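Blog > Office robots > Trenden trial, second month

In December our office took a Trenden on trial from Treloar, the company that rents it. Trenden is a mobile robot with two arms, and Treloar offers it for small office work: bringing folders, putting them back, closing what people leave open. The rental is 882 euros per month, with support included. I promised Leire Bermúdez, my manager, to write my opinion before we decide, and she permitted me to publish it also in my blog.

The installation was quick. Ainhoa Aranda came from Treloar at nine in the morning, and before lunch the robot had its map of our floor. The teaching took longer than the brochure promises. For each kind of furniture you must guide the arms by hand until the software accepts the task, and for our cabinets it asked for 29 repetitions. My wrists remember it well.
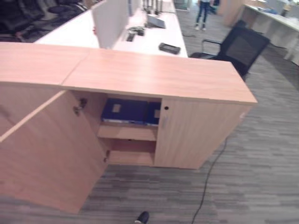 Cabinets are the task where I wanted to see the value of the money. A drawer is easy, but a door moves in an arc, and the robot must go back at the correct moment. Our low cabinets are also not friendly: the handle or lock plate, whichever it is, has almost the same color as the wood, and the dark blue binders lie flat on the shelf, side by side, so there is no spine to pull. For this Treloar sells a thinner finger set with the name Corkis. I recommend to ask for it in the first offer, as we paid it separately.

My colleague Cayetano Lozano compared it with the Bakholm, which his former company used. He says the Bakholm is faster – but it wants a special shelf with markers, and we don't want to change our furniture.

The weak point for me is the reporting. The log keeps only the last 1000 actions, and to export it you have to write to support. They answer politely, usually the next day. I have asked for one more month at the same price and I wait for their reply.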